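社团机械臂入门:从零教它把东西收进篮子里(第二期)

上一期写完接线和供电,后台好几个同学问我什么时候更新“真正好玩的部分”。来了来了!期末考完我在社团活动室泡了好几个下午,把整个流程从头走了一遍,顺便把去年学长留下的那份文档里看不懂的地方都改成了人话。这篇就讲怎么让机械臂学会一个很简单的活儿:把桌上的小东西一件一件抓起来,放进篮子里。

先说一下适合谁看。你得已经把臂装好了,能用手柄或者主臂遥控它动起来,电脑上装好了我们社团的控制程序 Wurnow(没装的回去看第一期,安装包在群文件里,别去装那个旧版本,旧版本的夹爪方向是反的,我被它坑过一晚上)。Python 会一点点就行,能看懂报错的最后一行就算会。

一、先收拾桌子

我知道你想直接跳到训练,别跳。我第一次就是跳过去的,录了一整晚的数据,第二天全删了。

桌面尽量用浅色、单色的。背景也是,能挡就挡,我们一开始背后是书架,人一走过去画面就乱,后来换成白板墙,清净多了。灯光固定下来,窗帘拉上,不然上午录的和傍晚录的完全是两个颜色。手机、水杯、螺丝刀,跟任务没关系的都拿走,尤其是螺丝刀,我们那把已经被夹过一次了。

篮子放在靠近机械臂的一侧,要在它伸手能舒服够到的范围里。什么叫舒服呢,就是手臂还带着弯,没有完全打直。打直了以后它往下放东西会抖,而且关节容易报过载。你可以先遥控着把夹爪悬到篮子上方,停住,看看肘部那一节是什么角度,再决定篮子往哪边挪。

篮子选浅一点、口大一点的。我们试过一个很高的收纳盒,夹爪进去就出不来,Konrad 在旁边喊停喊得比我按急停还快。

二、挑几样东西

我的建议是形状要差得开。圆的、方的、带斜面的、空心的各来一个,颜色也别撞。球是最难的,碰一下就跑,但是特别值得放进去,因为你会很直观地看到它学没学会“先对准再合拢”。杯子也有讲究,透明和半透明的东西摄像头看得不太稳,可以留着,别一上来就拿它当主力。

东西之间留出夹爪张开的宽度。这一条写在第一页都不过分!挨太近的话,抓这个的时候另一根手指会把旁边那个推走,你录进去的就是一段“推”的动作,它学得可认真了。

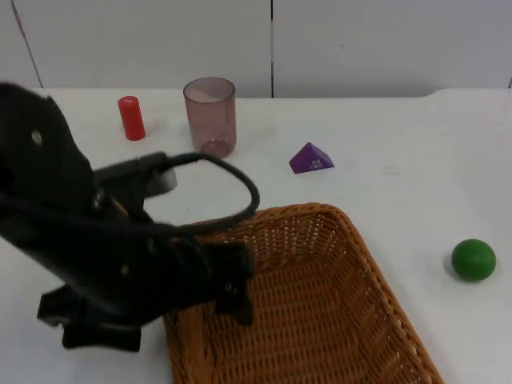 摆好以后别急着录,先空跑。遥控机械臂到每个物体上方停一下,再回到篮子上方停一下,全程别合夹爪。空跑的时候盯着线看,腕部那根线一定要留够余量,让它能跟着手腕转。绑太紧会拽着关节,绑太松会扫到桌上的东西,我现在的做法是让它在上面拱一个大弯,只在根部用扎带固定。Kumudini Weerasinghe 学姐教我的办法是把手腕往两个方向都转到底,看看线有没有绷住,没绷住才算过关。

三、打开程序,设几个参数

启动 Wurnow,左边选“录制”,任务名用英文写,别带空格(带空格会存成两个文件夹,找起来很痛苦)。然后改下面这几项:

帧率:30。再高我们社团那台笔记本就开始丢帧了。
单段时长上限:20 秒。一段只录一个物体,抓起、移动、放下、收回。
起始姿态:用“回到原点”存下来的那个,每段都从这里开始。
夹爪力度:先用默认,抓杯子的时候再调低。

摄像头固定好以后在支架脚的位置贴上胶带做记号。活动室谁都能进,总有人会碰到它,有记号就能放回去。

四、开始录

节奏是这样的:按空格开始,遥控去抓,放进篮子,松开,抬起来,回原点,再按空格结束。然后伸手把东西拿出来,换个地方摆好,下一段。伸手之前先按暂停!我知道很烦,但还是要按。

每次摆的位置都要变,往左一点、往后一点、转个角度。我刚开始偷懒,三棱柱一直脊朝着同一个方向放,结果训练出来它只认那个方向,转过来一点点就抓空气。

动作要慢,而且要匀。你手上的每一个犹豫它都会学走。我有个坏毛病,快抓到的时候会停一下再往前凑,第一版模型就完完整整继承了这个毛病,每次到跟前都愣一下,Konrad 说一看就知道是我带出来的。

抓歪了怎么办?看情况。抓歪了但你顺手调整好了,最后放进去了,留着,这种数据很有用。直接撞飞了或者掉地上了,按删除键重来,别舍不得。

总共录多少段呢,我们录了 200 段,分两个人轮流。一个人录太久手会飘,后半段质量明显变差。中间多休息,吃点东西,别在桌子上吃。

五、检查数据

录完先别训练,用“回放”从头到尾拉一遍。主要看三种问题:画面里有没有手入镜,开头是不是都从原点出发,还有夹爪的开合曲线是不是正常。正常的曲线很好认,一个坑,干干净净。要是看到好几个小坑连在一起,多半是你当时夹了又松、松了又夹,这种段落多了模型会抽搐,真的会抽搐,夹爪在那儿一张一合像在说话。

看完把有问题的段落编号记下来,在列表里勾选删掉,然后点“重新索引”。不点这个后面会报找不到文件,群里每个星期都有人问。

六、训练和试跑

训练我们是传到学校机房的 Tautahi 服务器上跑的,账号找社长要。配置文件照抄群里那份,只改数据路径和任务名。晚上提交,第二天早上来看就行。盯着损失曲线没什么意义,我盯过,除了困什么都没得到。

拿回模型以后,在 Wurnow 里切到“执行”,速度先调到最低,一只手放在急停上。第一次试跑只放一个物体,放在你录得最多的位置。能放进去了,再挪位置,再加第二个。别一上来就把桌子摆满,出了问题你根本不知道是哪一步的事。

几个常见的情况:

总是抓偏一点点,而且每次偏同一边:摄像头被碰过了,对一下胶带记号。
到了物体上方不下去:多半是光线变了,看看窗帘。
放下的时候松手太早,东西磕在篮子边上:补录一些放下的动作,松手前在篮子上方多停一拍。
整条臂都在抖:先摸摸电机烫不烫,烫就关机歇着,别的等凉了再说。

对了,想参加 Stekham 校际赛的同学,比赛的收纳任务和这个很像,但是物体是现场发的,所以形状练得越杂越好。比赛在四月,报名表找我拿。我们队暂定叫 Undine,还缺一个愿意写日志的人,字丑没关系,打字就行。

下一期想写怎么让它按颜色分拣,我还没完全调通,杯子总是认错。有做过的同学快来评论区教教我。

2019/1/15 更新:第三部分的帧率之前写错了,已经改过来,谢谢提醒我的同学!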